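Skosbridge firm publishes rules for recording hand work
April 2020

Stotura, the automation company from Skosbridge, has put its house rules for recording household tasks on its website. They say how a person should wear the gloves and hand controllers, and how long a session may last - 10 minutes, then a break.
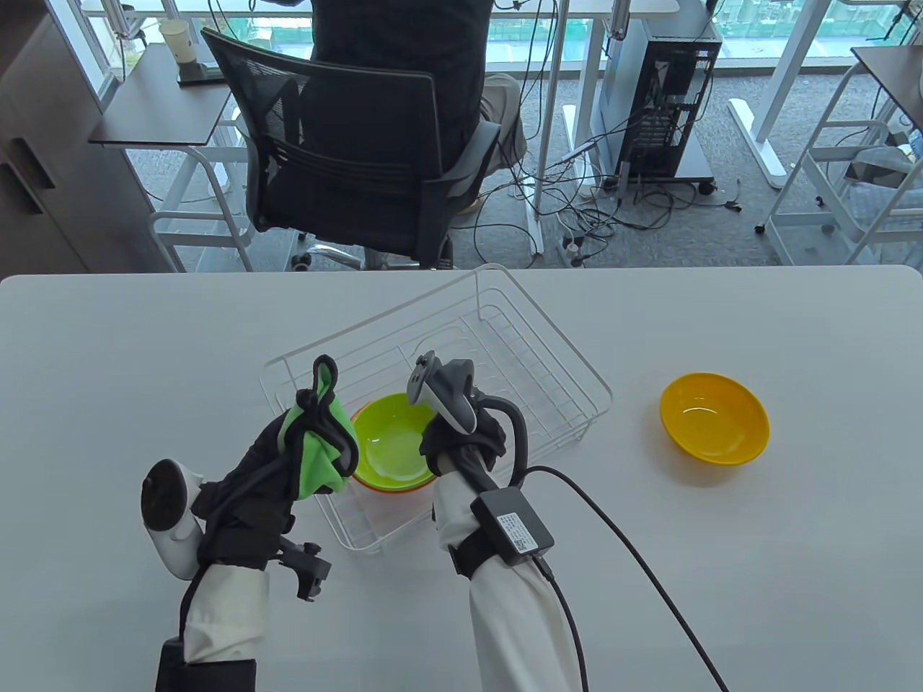
Fredy Mamani, who wrote most of the text, wants other teams to copy it freely. Straps must be checked before each session, and cables kept away from the feet.

Stacking bowls in a rack is the first task with its own page.

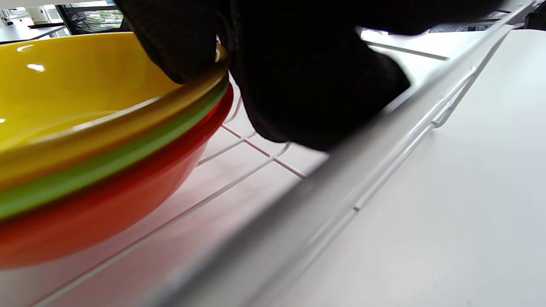

Meinir Pugh of Famitz has asked for a clearer rule on failed attempts. Comments are open until June.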